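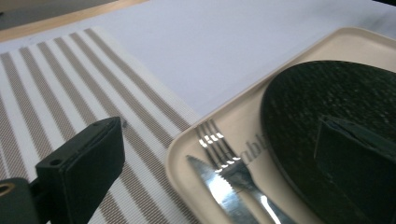
How Do You Teach a Robot to Set the Table?

Think back to when you learned to tie your shoes. Somebody probably sat down next to you, took the laces, and did it slowly while you watched. Maybe they even put their hands over yours and moved your fingers through the loop. You could have read a page of directions instead, but that would have been a lot harder!

Robots can learn from being shown, too. And one of the best places to practice is right at the dinner table.

What's so hard about a fork?

You pick up forks every day and hardly think about it. For a robot, a fork is a real puzzle. It's thin, it lies nearly flat, and the metal is shiny, so bright spots of light slide all over it when the camera moves. Put a knife right up against it and now the robot has to work out where one stops and the other starts. A dark plate is a different kind of tricky, because dark things can hide their own edges.

Then there's the squeezing. Squeeze too softly and the fork slips away. Come down too low and the gripper bonks into the tray. (Gripper is the word for a robot's hand. Lots of them have only two fingers, and the fingers can be plain chunky blocks.)

Way number one: hold the robot's hand

Here is a clever trick. Take a gripper off the robot, or build one just like it, and let a person hold it. Add a camera that looks out past the fingers. Now the person can reach for a fork, close the fingers on it, lift it, and put it down somewhere else, all while the camera records what the gripper "sees."

The person has to play fair, though. No helping with the other hand, and no picking up the fork with real fingers when it gets annoying. If the gripper can't do it, the robot won't be able to do it either!

Way number two: drive it from a distance

Sometimes the robot arm does the moving while a person steers it. This is called teleoperation (say it like this: TELL-ee-op-er-AY-shun). "Tele" means far away, the same as in telephone. The driver might use a joystick, or a small copy of the arm that the big arm follows. Turn the little wrist and the big wrist turns.

It feels strange at first. You can't feel the fork in your own hand, so you have to watch very closely and go slowly.

Again, again, again

One try isn't enough. Suppose you showed the robot the same fork in the same spot 200 times. It might get really good at that fork in that spot, and then be totally lost when you slide the tray over a little.

So the teachers mix things up. They turn the tray. They swap the placemat for a striped one, or a plain one, or none. They move the knife to the other side, change the lights, and start again. A computer program looks through all those recordings and hunts for patterns: when the view looks like this, the hand moves like that. This is called learning from demonstration.

Try it yourself

You need a pair of kitchen tongs, a tray, a plastic plate, a fork, and a friend. Ask a grown-up before you borrow the tongs.

1. Put the fork on the tray and the plate beside it.
2. Using only the tongs, move the fork onto the plate.
3. Now close one eye and do it again. Is it harder to tell how far away things are?
4. Let your friend hold the tongs while you give directions with your back to the tray. No peeking!
5. Turn the tray sideways and do step 2 over. Did you have to change how you held the tongs?

Keep going for 20 tries and see if you get faster.

Words to know

Gripper: the part of a robot that grabs things.
Demonstration: showing how something is done.
Teleoperation: steering a machine from somewhere else.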